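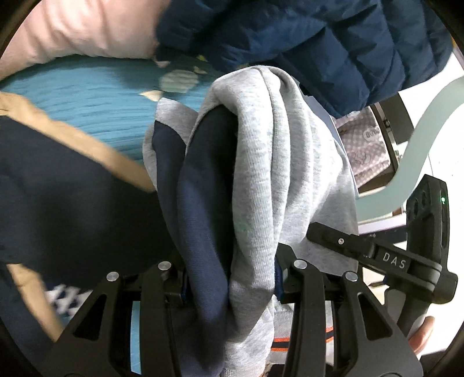
Hand-held gripper closed on a grey knit garment, with a navy puffer jacket and other clothes behind it.

How to write a picking rule for garment demonstrations that people will follow

Most guidance on recording garment handling with a hand-held gripper reads as if it was written at a desk. The first sheet we were given at Parnbridge ran to 1186 words and used "appropriate grip" four times without saying what one was. I have cut it down since. What follows is the part I would keep, with my doubts left in.

Step 1. Decide what counts as one garment.
Do this before anyone picks up a tool. A hood, a lining and a trailing sleeve belong to the garment. A sock caught in the sleeve does not. If your rule can't settle the sock, it isn't finished.

Step 2. Define the grip by what is between the fingers.
"Firm" means nothing on paper. Write "fabric between both fingers, fingers closed, no second garment pinched". A thick bundle of sweatshirt fabric is allowed. Plenty of checklists ask for a single layer, and I have yet to see a heap of laundry that offers one.

Step 3. Keep the free hand out of it.
The operator's hand stays on the handle. If the other hand tidies the heap halfway through, the take is marked as assisted. Don't delete it. Deleted takes make a pass rate look better than it is.

Step 4. Set the lift and the pause.
We use a lift of 400 mm and a short pause at the top. The height is a house choice. Kuvarix calls its own figure "best practice", and when I asked for the trials behind it I got a brochure.

Step 5. Mix the heap.
Padded jackets, ribbed knits and prints should lie together, dark next to dark as well as bright next to dark. A neat pile of pale T-shirts will pass any check you write and tell you very little.

Step 6. Have a second person mark the takes.
In our October batch, two markers agreed on 92 of 168 takes. The rule was at fault, mostly Step 2, which then said "securely held". We rewrote it and had the whole batch marked again.

What to leave out
Skip posture diagrams, scores out of ten and any line starting "where possible". Leave out the word "compliant" too, unless you can name the standard and the clause. The Plestberg template has a box for it, and I've never seen that box left unticked.

Keep the rule to one side of paper and put the version number at the top, in large type.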